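Sheer Curtains and Room Heat: a student project
Group 4 — Bendik Strömberg, Sevim Uçar, Genji Imai 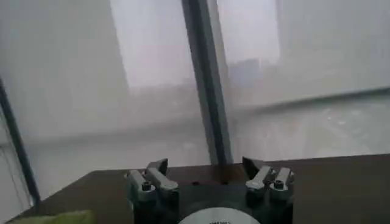 Page last changed: June, by Sevim

What we wanted to know

Does a thin white curtain do anything for a room in the afternoon? Everyone in our building says yes. Landlord says yes. We weren't sure. A sheer lets most of the light in so you would think it lets the heat in too. Our question: with the same window and the same sun, how much cooler is the room with the sheers closed, and is a cheap blind better.

Background

Short version of what we read. Sunlight goes through the glass, lands on floor and furniture, gets soaked up and comes back out as heat that doesn't leave through the glass so easily. Anything white near the window sends part of the light back out first. Anything dark inside the room soaks it up. A curtain on the inside is always second best to shade on the outside, since the light is already past the glass by then. We did not have permission to hang anything outside.

Method

Two rooms on the same side of the hall, same size window. One was the control, bare glass the whole time. Other one got a different cover each run: sheers, then a roller blind (the Osman, cheapest one in the store), then both together. Seven afternoons of readings per cover. Thermometer on a shelf at sitting height, out of direct sun, read every half hour from noon to 5 pm. Doors shut. Bahman Parsa in the front office let us tape signs on the doors, thank you.

Light was measured with a borrowed meter from the Inico lab kit. It tops out lower than we hoped so the bare window numbers at noon are missing.

Budget was 55 dollars. Went on the blind and tape mostly.

Results

Bare glass room was the warmest every afternoon, no surprise. Sheers alone made a small diffrence, and mostly after 2 pm when the sun came straight in. Blind alone did better. Both together was the best but only slightly better than just the blind, and the room was so dim that Genji turned the lamps on, which we then had to write down as a bad run.

Light at the desk with sheers closed stayed above 1,000 lux until late afternoon. Plenty to read by. With the blind down it wasn't even close.

Problems

Cloudy days. We threw out four afternoons and redid them. Somebody opened the door in the control room twice. Also the two rooms don't have the same floor — one is carpet, one is tile — and we only thought about that after. Sekar Khoo (our advisor) says swap the rooms next time and run it all again, and thats the right fix, we just ran out of term.

Still to do

Upload the full tables. Fix the axis labels on the second graph.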